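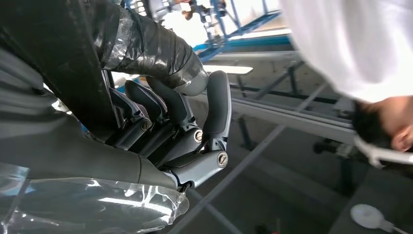

The Rotora hand kit comes with a promise: show it a job enough times and the learning software will pick up the rest. The brochure is vague about who does the showing. For most of October it was me.

Setup took 90 minutes, most of it cable routing. After that you drive the arm through a task, press save, and do it again. Ours was lifting long black plastic parts over a shelving unit at the Calloway training bay, and the target was 4000 saved runs. I now have opinions about plastic parts that I can't share at dinner.

The good news first. The fingers close without drama, and the joints are held with ordinary round-headed screws, so you can get at them with a screwdriver you already own. The recorder, Stunavero, starts quickly and labels each run by itself.

Now the grumbling. Deleting a bad run takes 5 clicks. Keeping one takes a single click, and by late afternoon you can guess what that does to a person's standards. The manual says to include "natural variety" and leaves it there. Paloma Wojcik took this to mean coming at the part from a new angle each time. I took it to mean being tired.
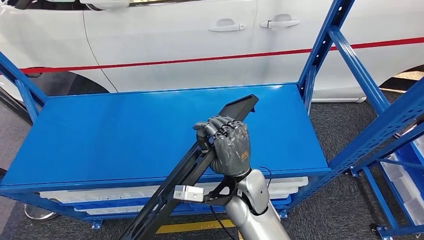 Review by Ezekiel Greenberg
Tested at Calloway with Paloma Wojcik

Long parts are the real test. Grip one near the end and the rest of it swings wherever it likes, so plan on two people for the first few sessions – one driving, one saying "left" a lot.

I'd buy the hand again. I'd also ask Rotora for a delete key.

Score: four out of five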